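The Stultholm is a fixed-height desk for home offices and small shared rooms. It ships flat in 2 boxes and can be put together by one person, though a second pair of hands helps when you turn it over.

## Top

The top has a light blond finish with fine, wavy grain and a few darker knot-like swirls. A round grommet hole takes monitor and lamp cables down to the tray.

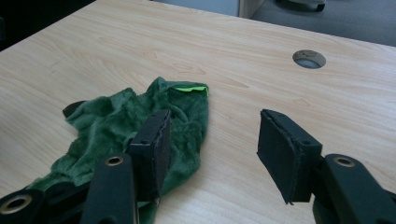
## Frame and tray

The steel frame comes in black or gray. Each foot has a leveling screw, which you turn by hand. The cable tray hangs from the rear rail and holds a standard six-outlet power strip. Power strip not included.

- Item number: 1087
- Load limit: 118 lb, spread evenly
- Replacement grommet cap: item 981
- Matching drawer unit: Pilton, sold separately

## Care

Wipe with a damp cloth and dry right away. Do not use scouring pads or bleach. Put a coaster under hot mugs.

## Orders and parts

Orders placed before noon leave our Drernport warehouse the same day. For missing screws or a damaged panel, write to Mostafa Younis in the Zerouali parts department and include the item number from the box label. The black frame is out of stock until October.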